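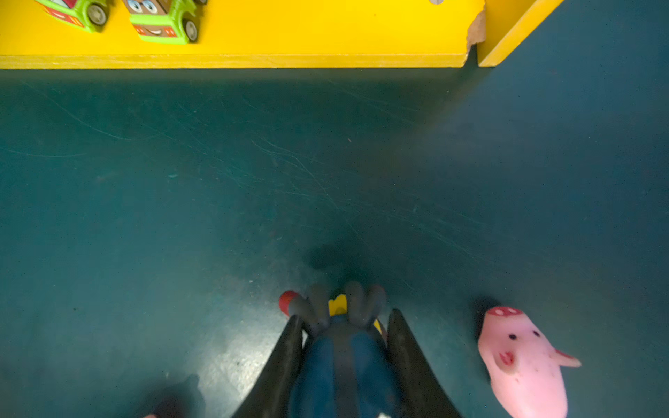

Yellow shelf corner and floor

About Flodonen

Flodonen is a small engineering office for vehicle suspension and steering. We make calculations, drawings and test parts for people who build their own cars, for student teams and for a few workshops which prepare cars for hill climb and track days.

The office was started by Trí Khúc, who worked before as a designer of dampers and rocker arms at Dernex. In the beginning it was only evening work, mostly checking the geometry of other people's drawings. A customer with an old rally car asked for a complete new rear axle location, and after this job the evenings were not enough any more. Today we are two engineers, and we still answer all the letters ourselves.

What we do

Most of our work is wishbone layout, bump steer correction, anti-roll bar sizing and steering column routing. We can begin from your measurements, or you can bring the car and we measure the pick-up points together. To date we have finished 138 projects, and for these we have drawn 269 different brackets and uprights. The drawings are kept in our archive, so if you bend something on a kerb we can send the same part again.
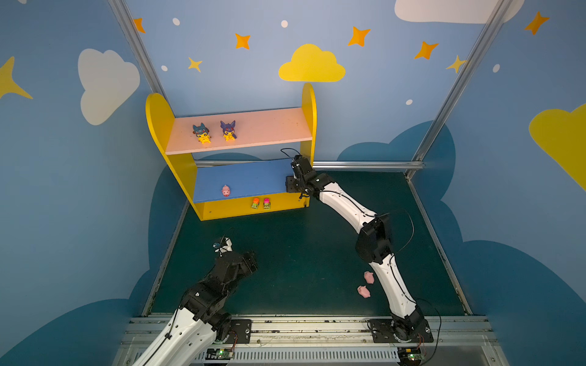

We do not have our own foundry or large machines. Machined parts in aluminium and steel are made by Lykkegaard, and the spherical bearings are fitted and checked by us before they leave. For the calculation we use our own program, called Troltus. It is not for sale, but every customer receives the result sheets with camber, toe and roll centre over the full wheel travel – also the results which are less beautiful.

How we work

First we ask for the weight of the car, the tyre size and what you want to change in its behaviour. Please write this in your own words, technical language is not necessary. Then you get a fixed price and a delivery time. We don't take on work on the braking system, and we don't give certificates for road registration; for this you must speak with an approved engineer in your area.

Our office is closed for two weeks in August. Visits are possible by appointment in the rest of the year.

Page last changed 12/12/2021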